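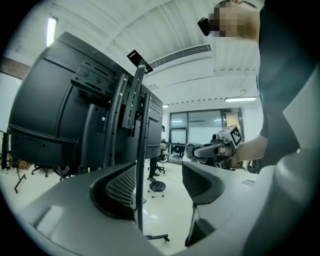 Collus Park Residents' Network
Forum: Building Management and By-laws
Topic: Proposed relocation of the lobby notice display, Borari Building
Status: Open for comment

Bethel_Alemneh (Moderator)
Posted 2020-12-03

Residents are advised that the owners corporation has received a proposal to relocate the notice display in the ground floor lobby of the Borari Building to the mail room corridor. The proposal was lodged by the building manager, Mr Algirdas Paju, and will be considered at the next general meeting. Comments are invited in this thread. Please confine remarks to the proposal itself and refrain from raising parking matters, for which a separate topic exists.

The quoted cost of the relocation is $2,496, inclusive of electrical work and making good the wall. The contractor is Habte Electrical. No special levy is anticipated.

M_Derese
Thank you for the notice. I wish to record my opposition. The lobby is the only area through which every resident passes. The mail room corridor is used by those who collect their mail, and a considerable number of residents now receive almost nothing by post. Notices concerning water shut-offs, lift servicing and fire panel testing ought to be placed where they will be read.

I would also ask the moderator to advise whether the $2,496 includes GST.

Bethel_Alemneh (Moderator)
The figure includes GST.

Teshome_Unit_4
I support the proposal. The lobby has become crowded, and the doors to the courtyard can no longer be opened fully when the furniture is moved for cleaning. It should also be noted that the brightness of the display at night is a matter of concern to those of us on the ground floor. I wrote to management on this subject in May and received an acknowledgement but no substantive reply.

A paper noticeboard would, in my submission, serve equally well.

M_Derese
With respect to the previous correspondent, the paper noticeboard was in place for many years and was consistently out of date. At one time it carried a notice for a barbecue held the previous summer. I do not consider a return to that arrangement to be an improvement.

The question of brightness is a legitimate one, but it may be addressed by a timer.

A_Paju_Management
I am grateful for the comments received to date and offer the following by way of clarification.

The relocation was proposed following a review of egress from the lobby. The review recommended that freestanding items be kept clear of the courtyard doors. It did not specify where those items should go. The mail room corridor was selected because a suitable power outlet is already available there, although additional cabling is required for the network connection.

In relation to the correspondence of May, I apologise to the resident of Unit 4 for the delay. A night setting can be applied at no cost, and I have asked for this to be done irrespective of the outcome of the vote.

Mulugeta_Feyisa
I have two questions for Mr Paju.

First, was a second quotation obtained? Under the by-laws as I read them, any work above $2,000 should be supported by 2 written quotations.

Secondly, was consideration given to the wall beside the lift? It is clear of both doors and remains within the lobby.

A_Paju_Management
A second quotation was sought from Bamo Services and was higher. Both will be attached to the meeting papers.

The wall beside the lift was considered. It contains the riser cupboard, to which access must be maintained. A position closer to the stairs may be feasible, and I will request a price.

Teshome_Unit_4
I would not object to the position near the stairs, provided that the night setting is retained.

I do maintain that the minutes of meetings should be available on paper to those who request them. Not every household in this building is comfortable with email, and it is not reasonable to expect a person to stand in a corridor reading four pages of minutes from a screen.

M_Derese
On that last point we are in agreement.

Mulugeta_Feyisa
I should be prepared to move an amendment at the meeting substituting the stairs position for the mail room corridor, subject to the revised price exceeding the present quotation by no more than $200. I would require a seconder.

M_Derese
I will second the amendment.

Bethel_Alemneh (Moderator)
The foreshadowed amendment has been noted and will be listed with the motion. Owners who cannot attend are reminded that proxy forms must reach the management office before the meeting opens. Forms are available at the office or on request by return email. Tenants are welcome to attend and may speak with the leave of the chair, but may not vote unless they hold a proxy.

Teshome_Unit_4
Could the moderator please confirm whether the proxy form used last year remains valid?

Bethel_Alemneh (Moderator)
It does not. A new form is required for each general meeting.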